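Clastholm gets its home-handling code

19 September 2018

Well, it's finally out! The Clastholm code for handling tools and robots in people's homes was published this morning, all 14 pages of it, and I read it on the bus with a very average coffee.

The gist is simple enough. Anyone recording household jobs to teach robots has to get written consent from everybody who lives there, clean the finger pads between homes, and log the failed grabs as well as the good ones. That last bit is the one I'm happiest about – we at Filance have been moaning about missing failures for ages.

The working group went through 2,488 comments in August, mostly about laundry and kitchens (I sent in four, and one of them got in!). Ding wanted the pad cleaning rule dropped, Soltinmont wanted it stricter, and the final wording sits somewhere in the middle.

Small teams get until they've logged 3,000 grabs before the first check, which seems fair to me. I'd still have liked more on working near taps and sockets, but that's been put off to the next version.

Laundry is where we're starting, with a hand-held gripper and a brown towel next to the washing machine.
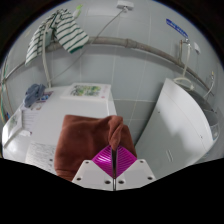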